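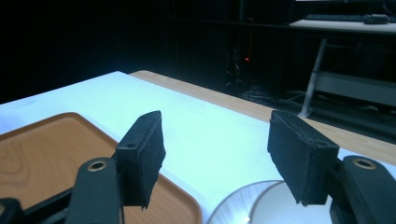

Fabric Wear in Shared Workshop Aprons and Pads
Wanda Tran and Amber Visser

Our project looked at how felt and cotton break down in everyday use at the Arnthorpe school workshop. We began in March with 68 test pieces cut from the same three rolls. Felt has no weave to hold its border together, so damage tends to show first along the edges and corners. The black felt pads in the photo have frayed at the bottom, and we graded that kind of wear as a 3 on our scale of 5.

Method
Each piece was rubbed against a wood block for 900 strokes. Ward Kramer built the block holder. We weighed the pieces before and after and brushed off any lint by hand.

Results
Cotton lost the least weight. Thin felt lost the most, mainly at cut corners. Pieces with a stitched border stayed close to their first weight. Two of the thick felt pieces slipped in the holder and were left out of the table.

Next steps
Endang Ismail has asked us to repeat the test with glued borders.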